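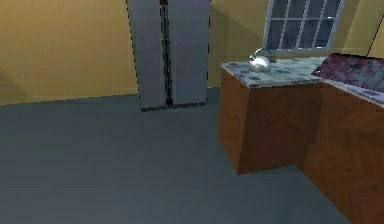
Astov wrote to us after the first trial that a comparison of grippers is worth reading only when the losing gripper is also described properly. We agreed, and since then every report we send out has the same number of pages for each product in it.

About us

Evberg is a small test office in Flomutham. We compare grippers, arms, cameras and controllers for companies which must choose one and do not have the time to try them all. We do not sell any of these products and we take no commission from the makers.

How we work

We begin in simulation. Our simulated home has a kitchen with a tiled worktop and a living area with a round white table, and we put the same task to each candidate there. A typical task is to take a kettle by its handle, or to go close to a shiny surface without losing the depth reading. The start positions are fixed before the first run, and the client receives the list of them.

For one comparison we do 200 runs with each gripper. Last year we finished 3,281 runs in all. A run that fails stays in the table with its reason written next to it — we do not repeat it until it looks better.

Cameras are more difficult to compare than grippers. A thin wire or a polished metal body can give a good picture from one height and a very poor one from another, so each camera is tried at 7 heights.

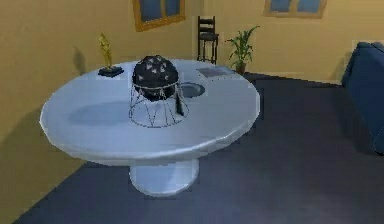

What we can test

Two-finger and three-finger grippers, electric or with air. Suction cups up to the size of a hand. Arms with six or seven joints. Depth cameras, for the wrist or for a fixed mount. Controllers, if the maker gives us the interface in written form.

After the simulation, the two best candidates go to the workshop of our partner Nilsuwan and are tried with real objects. The results do not always agree. When they differ, we print both and say which one we trust more.

Working with us

A comparison takes almost 17 working days from the moment we have all the models and data sheets. The office is closed for the last part of December. Please write to us in English or by drawing — a simple sketch of your task helps us more than a long specification.

Page last changed: Oct 11, 2022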